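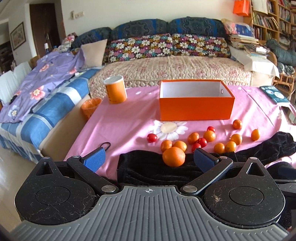 Kitchen and Picnic Food Check, Spring Round

Tuesday, April 10, 2018

OK, so it's that time again! I do this every spring before the outdoor eating gets going, and again in June when it's properly hot. Same list as last year, with my comments after each item so you can see how I did (not great in spots, you'll see).

Fridge temperature: 37. OK
Happy with that! It crept up over the winter when I had the door shelves stuffed with every mustard in Durnwood, but I cleared those out and it came right back down.

Freezer, nothing older than 3 months: FAIL
Two bags of soup with no labels at all. One is lentil. The other one, who knows. Both gone now, and I bought a new marker.

Raw meat on the bottom shelf, in a tray: OK

Fruit looked over, soft ones pulled: OK
I go through it by hand, one piece at a time, and anything squishy goes into a smoothie that same day.

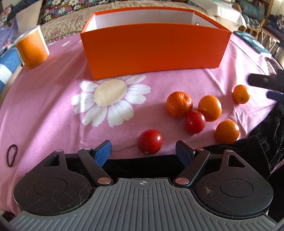 Cherry tomato and daisy print.

Cutting boards: REPLACE ONE
The green one has grooves so deep I can't get it clean anymore, even with a good scrub and a bleach rinse. I've got a Bimska on order and I'm way too excited about a cutting board.

Meat thermometer, ice water test: OK
Read 32 on the nose. I still used the Koo for the roast chicken on Sunday and pulled it at 165, and oh my goodness, that chicken! (Recipe coming, I promise, I just have to write down what I did.)

Cooler and ice packs: NEEDS WORK
The Warkach cooler smells like last summer's potato salad. I washed it twice and left it open on the porch with a box of baking soda inside. Going to sniff it again this weekend.

Pantry dates: MOSTLY OK
Tossed one can with a big dent along the seam and some walnuts that had gone bitter. The peanut butter was fine, and yes, I checked it with a spoon, more than once.

Dish sponge: FAIL
We won't discuss it. New one's in.

Fire extinguisher, needle in the green: OK
It's on the hook by the back door, away from the stove.

Still to do before June: label the freezer stuff, sniff the cooler, find the lid to the big salad bowl.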